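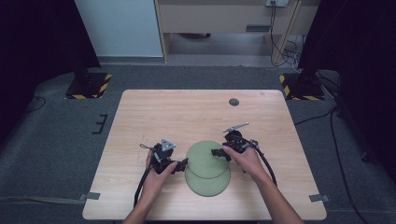 July, bench notes, started 9:30 or so

Green day! I've been putting off the coaster question for ages and Vilhjálmur finally leaned on me, so the birch-looking table got cleared and I spent the morning with the sage green rounds. Matte, very pretty color, a bit grayer than the Celum swatch made me think it would be, but I like it more this way.

What I wanted to know is how they look doubled up. Stacked dead center they just read as one thick round and you lose the edge completely. Slide the top one over a little and you get that nice curved line across the middle, and suddenly it looks like somebody meant it. Vilhjálmur says it looks like a mistake. We went back and forth on this for longer than I'd like to write down (he wants them concentric, with a smaller one on top, which means cutting a whole new size, and guess who does the cutting).

Stuff to remember:

Offset by eye was all over the place. Tried 5 mm with a spacer and it was too timid. 6 is better. Want to try more before we glue anything.

Dots of glue only, please, and keep them away from the rim. The Nustia glue squeezes out if you so much as look at it, and on a matte face it dries shiny. Two rounds went in the scrap box last time thanks to me.

The faint pencil-ish marks on the left side of the table are still there. Don't use them as a guide, I have no idea what they were for. If they're yours, come and claim them or I'm getting the eraser out.

Also the tape strips at the table corners stay put!! I like my table where it is.

Gindgate asked for 475 pairs, and Brøndum wants to see a sample in a darker green before they decide on anything. I said fine, but the darker stock isn't here yet and I'm not chasing it this week.

After lunch: cut spacers at 7 and 8, try both, show V. without telling him which is which.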